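**Budgeting for a two-handed robot to serve drinks. What am I forgetting?**

Posted by Rosimeire Tavares, Apr 25, 2026

Hello all! I help run the tea counter at Clandumine, a visitor center with a small café, and we have been given the go-ahead to price a robot that can hold a glass under our dispenser and hand it over. I have a quote from Skarkamik for the arms and another from Donati for the hands, and the two don't line up at all (one includes cabling and spare fingertips, the other lists every bolt).

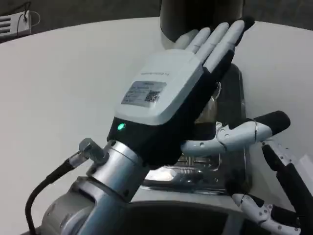 My worry is mostly the running costs. Donati wants $178 per fingertip set and says to plan on 3 sets a year, and then there's a service visit at $1,000 that may or may not include travel. I'd love to hear from anybody who has been through this, especially what you wish you had put in the first budget and had to go begging for later.

**Cuvon_Pete**

Welcome, Rosimeire! We went down this road last spring, and my biggest advice is to spend on the table before you spend on anything clever. Ours was a folding one and it wobbled every time the arms moved, so we ended up buying a heavier one in April and paying to have everything set up again.
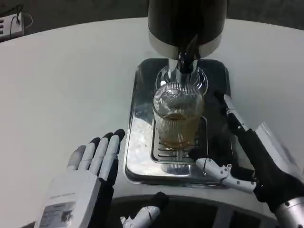
Glassware deserves its own line in the budget, and I'd put down 20 spares to begin with. Buy them all from one maker so the width stays the same, and let whoever does your setup practice with the real ones. I like the ribbed kind, standing on a steel tray with a slotted drain under the spout, and I'd price a second tray too so one can be in the sink. Ask about the travel in writing, by the way! Ours was extra. 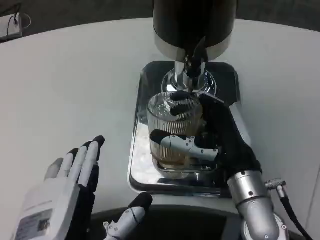 *Right hand on the glass, left hand open.*

Oh, and get both quotes redone against the same parts list. It took me an afternoon to write one up and it made the phone calls so much easier.

**teakettle_mo**

Do you need two hands? One would be cheaper. Also check your outlets.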